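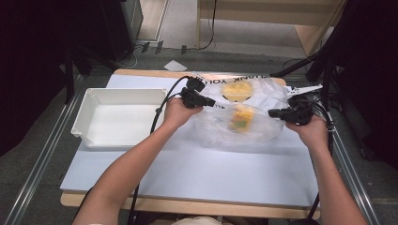 Vol. 3, p. 1,272

4.2 Dues, attendance and the length of membership

The lodges in Brustden and Pluletwood keep their rolls in different ways. Brustden enters a member once, at initiation, and strikes the name when dues lapse. Pluletwood writes out a new roll each November and carries over anyone who has paid or been excused. Counts of "active" members from the two towns can't be set side by side without some correction, and we used the method Yeo worked out for the Prado grange halls, in which a person is counted only if the name appears in both the dues book and the attendance book for the same year.

Figure 3. A table with a plastic bin and a shopping bag printed "THANK YOU."

The corrected rolls gave us 1,000 members with a known year of entry. For these we looked at how long each person stayed and whether he ever held office. Men who took a minor office, such as steward or inner guard, within a few years of joining tended to stay longer than men who did not. The pattern is clear in both towns, though weaker in Pluletwood, where minor offices were often filled by the same people year after year.

We do not read this as proof that office keeps members in. A man who already plans to stay is more likely to say yes when asked to serve. The minute books help a little. At Bisach, the small daughter lodge of Brustden, offices were drawn by lot for several years, and the men whose names came up still stayed longer than the rest. The numbers there are too small to carry much weight.

Transfers remain a problem. A member who moved from one town to the other shows up as a loss in the first book and a new entry in the second. Kyung-tae Yeo matched these by signature where the books allowed it, and unmatched cases were left out of the tables in Section 5.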